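New blue pads for the hand grippers

Good news from the Vindbridge workshop — the hand grippers used for the jewelry sorting project have fresh pads, and they're a real pleasure to look after now! Randa Bataineh spent most of March on the refit, and her new routine takes 10 minutes per tool.

The old pads were glued straight to the fingers and had to be scraped off when they wore down. The blue replacements come off with a thumbnail, so a swap can happen right where the work is going on, even in a bedroom with bangles and beads laid out on the sheet.
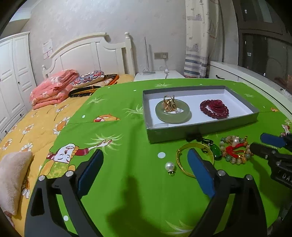
Small, shiny things are the hardest test for a pad. A bracelet rolls, a thin bangle slides, and a bit of lint on one finger is enough to spoil the grip. Bataineh wipes both pads before each session, checks the screws at the upper joints, and closes the fingers on a strip of paper to see that they meet evenly. If the paper pulls out crooked, she resets the left finger first.

Bart Wuyts, who keeps the repair log, has 834 grasps down for the first set — and it's still going strong. He plans to change pads every 600 from now on, just to be safe. Eight spare sets are in the drawer at Vindbridge, and the Brutia team gets its own next.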